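Handout 2: Whole Fruit as a Table Piece
Table and Room Setting, first-year course
Instructor: Rosalie Hauser
6 min read

Read this before the November practical. The written part of the practical draws on the sections on choosing fruit and on supports. Bring your own cloth and knife. Fruit and vessels are supplied.

What we mean by a table piece

A table piece is anything placed on the table for looks that is not part of a place setting. Flowers are the usual choice. Whole fruit does the same job, costs less in many months, and can be eaten when the table is cleared. In this unit we use pineapple, quince, pomegranate and small melons. Pineapple gets the most time because it is the hardest to set down well. It has a heavy body, a light crown, and a base that is seldom cut flat.

Choosing the fruit

Pick a pineapple with a full crown and firm leaves. Pull lightly on one of the inner leaves. If it comes out with no effort, the fruit may be past its best and should go to the kitchen. Press the base with your thumb. It should give a little and spring back. A sour or vinegar smell means the fruit has started to ferment, and it will leak on the table within a day.

Color varies. A green body can be ripe and a yellow one can be past it, so do not choose on color alone. For display, yellow and orange skins show up better under indoor light, and the pattern of the scales is easier to see from across the room.

Size should be matched to the table. On a round table seating four, the whole piece, including the crown and the vessel, should stay below eye level for a seated guest. If the fruit is too tall standing up, lay it over.

Upright or tilted

An upright pineapple has one line, straight up. It suits a buffet or a sideboard that people see from a standing position. It also blocks the view across a small table.

A tilted pineapple is lower and wider. The crown gives it a direction, and guests will notice which way it points. Turn the crown away from the main seat and toward the open side of the table. If there are candles, keep the leaves well clear of them.

Tilted fruit puts its weight on one side of the vessel. Most failures in last year's practical came from this. Damian Prantl's notes from that session list two tipped pots, both of them narrow at the foot.

Supports

A short, rounded pot is the easiest vessel for a tilted fruit. The opening should be wide enough to take part of the body and narrow enough that the fruit does not drop to the bottom. White is a safe color. It sets off the skin and does not compete with the leaves.

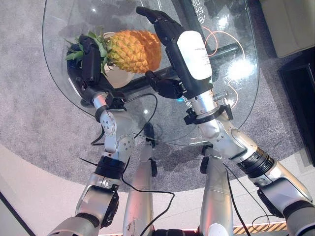

Fig. 1. Pineapple tilted in a small white pot on a round glass table.

Test the pot empty first. Put it on the table and push the rim with one finger. If it rocks, choose another. The store room has two lines of plain pots, Grodeck and Barbier, kept on separate shelves. Take either one, but return it to the shelf it came from.

For a loose fit, fold a strip of cloth into a ring and set it inside the rim. The ring should not show once the fruit is in place. Do not use floral foam with fruit that will be eaten.

Handling

Use both hands. One hand takes the crown low down, close to where the leaves meet the body. The other hand supports the body from below. Lifting by the leaf tips bends them, and bent leaves do not recover. The edges of the leaves can be sharp, so wear thin gloves if your skin marks easily.

Lower the body into the pot first and keep hold of the crown until the weight has settled. Turn the fruit a little at a time until the best side faces out. Then let go slowly. If the fruit moves when you let go, lift it out and start again. Do not try to wedge it from the side.

Working on glass

Glass tabletops need extra care. They show fingerprints, they reflect ceiling lights, and they let the guest see the table base. Check all three before you place anything.

Clean the top with a dry cloth after the last thing has been set down. Then sit in each chair in turn and look for glare. A bright patch of reflected light beside the piece draws the eye away from it. Move the piece or switch off one lamp.

The base is part of what people see. If a bar or a leg runs under the glass, line up the piece with it or set it clearly to one side. A small miss looks like a mistake.

Slide nothing. A bit of grit under a pot will scratch the surface. Put a felt disc under the foot of the pot and lift the whole piece whenever you need to move it.

The practical

You have 40 minutes. Work in the pairs posted on the board. Each pair sets one round table with a single fruit piece and no flowers. The practical is marked out of 26, and the mark sheet covers choice of fruit, stability, height, direction of the crown and the state of the tabletop.

Soledad Gallardo will check stability by tapping the table edge. Fasil Nigatu will do the seated check. You may not touch the piece once time has been called.

Reading

Ottilie Thaler, "Low Pieces for Small Tables," in the course binder. Read the part on vessels and skip the part on wiring.

For next time

Draw a plan of a round table seen from above. Mark the seats, the main light and the place where you would put the fruit. Use an arrow for the crown. Hand it in at the start of class.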